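Martes, por la noche

Hoy me tocó otra vez el mando. Kiros quería terminar la serie de demostraciones del procesador antes de la visita de la gente de Jakora, y yo llegué al taller con poco sueño y las manos frías. No es buena combinación para este trabajo.

Llevo dos semanas enseñando al brazo a distancia y todavía me sorprende cuánto cansa. Uno mueve la mano un poco y allá la pinza se mueve otro poco, pero no siente nada. Todo hay que leerlo con los ojos: si aprieta demasiado, si el chip está torcido, si la palanca del zócalo estorba. Liya dice que yo respiro hondo antes de cada bajada y que se oye desde su mesa.
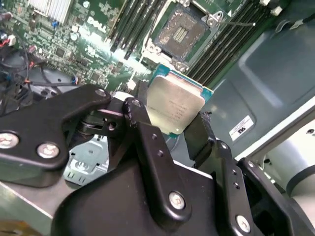 Con la caja abierta y tumbada, el brazo entra desde arriba.
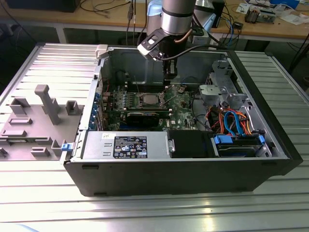
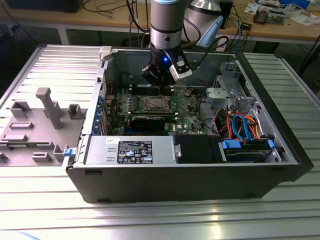
¿Por qué no programar simplemente las posiciones, en lugar de mover el brazo a mano tantas veces?
Porque las piezas nunca quedan en el mismo sitio exacto, y el modelo necesita ver muchas maneras de corregir un pequeño error.

Kiros lo explica mejor, con dibujos. A mí me cuesta más en español, pero creo que lo escribí bien.

El plan pide 600 demostraciones para esta tarea. Rakiya revisa las mías por la tarde y borra las que tienen dudas largas. Al principio me ofendía; ahora las marco yo misma antes de que ella las abra. También me pidió que no vaya siempre por el mismo camino — tiene razón, me gusta demasiado entrar por la izquierda.

Mañana empiezo a las ocho. Tengo que preguntar a Aisling por la llave del armario y comprar café.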